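Lovex Hand-Held Gripper Pair - kit for home and shared workshop builders

Price: 363 USD for the pair
Weight of one gripper without cable: 409 g
Cable length: 600 mm from the body to the first connector, extension sold separately
Largest jaw opening: 70 mm
Availability: in stock, ships from the Runenano workshop
Page last changed: 21 January 2021

The Lovex pair is a set of two grippers which you hold in your own hands. You squeeze, the jaws close, and the position of the jaws is sent through the cable to your computer. We designed it for people who are building a two-arm robot at home or in a shared workshop and who want to try a task by hand first, with the same jaws which the robot will have later. It saves many evenings. If your own hands cannot do the task with these jaws, the arms will not do it also, and it is better to learn this before you write the program.

The kit comes in parts. Assembly takes one quiet afternoon if you have already built something with small screws, and maybe a full weekend if it is your first project. The triangular plate goes on last, after the cable is seated in the body. Please do not tighten its screws completely until all of them have caught the thread.

A good first exercise is sorting into an open box with three compartments. We use a clear acrylic one on a light wooden table, and we begin with a flat wooden stick, because a stick is easy to hold and quickly shows when the jaws are not parallel.

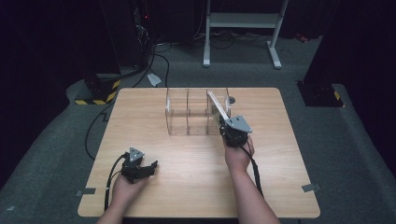
Can I use the grippers with only one computer port?
Both grippers can share one port if you connect them through a powered hub. A hub without its own power supply may work for one gripper, but with two the signal will drop from time to time.

What is in the kit

Two gripper bodies, black, left and right
Finger pieces for both bodies, already drilled
Two triangular mounting plates, gray
Two cables with strain relief
Bag of screws with a few spare ones
Hex key
Printed assembly guide in English

What is not in the kit

Powered hub
Table, box and objects for the exercises
Arms. The Phí arm adapter is a separate product and it has its own page.

Before you order

The bodies are made for a medium or large adult hand. For a small hand, we can send the shorter lever at no extra cost, please write it in the order note. The lever can be changed later, but you will need to open the body and this is not a pleasant job - the spring likes to jump out.

The connectors changed in July. If you bought your first pair before this, the new cables do not fit the old bodies. Write to us and we will send the old type as long as we have some.

Setting up the work place

Choose a table which does not move when you lean on it, and mark its place with tape so you can return to the same setup another day. Let each cable leave the table on its own side. Crossed cables pull on the wrists, and after one hour you will feel it. A bare forearm is more comfortable than a long sleeve, which catches on the strain relief.

Adjust the squeeze force with the small screw inside the lever. Begin with the weakest setting. Most people turn it too far on the first day and then wonder why the paper cup is broken.
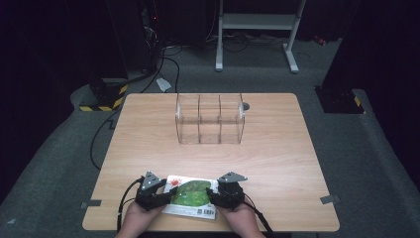

Two-handed work is the reason why we sell the grippers only as a pair. Many objects in a normal kitchen or workshop are too wide for one set of jaws, and the builder must learn to bring both sides together at the same moment. A flat package with a green leafy picture, held from its left and right sides near the front of the table, is a fair test of this. Keep both bodies at the same height and let the fingers hold only the edges. When you feel sure with the package, change to something heavier.

Software

The small program Amov reads both grippers and writes the jaw positions to a plain text file, one line for each reading. It runs on Linux and Windows. The source code is included, and you may change it for your own build. We answer questions about Amov by e-mail, usually in two working days, but we cannot repair programs which you have written yourself.

Returns and spare parts

Unassembled kits can be returned in 30 days. Assembled kits we take back only if a part was faulty. Finger pieces, springs and cables are available one by one, see the spare parts list.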